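Flitar is a student robotics club at the technical college in Drurkau. It was founded in January with 17 members and meets in the college's computer lab. Members program a robotic hand in simulation, using a kitchen counter with a cutting board, an apple and other objects – a setup the club calls Greco. Each team of 2 submits its code for the Brudura contest, scored out of 100.

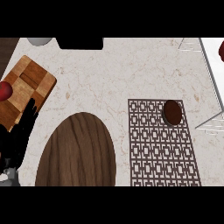 Former members reported that most of their time went into writing the grasping code, and that the contest rules were short and easy to follow.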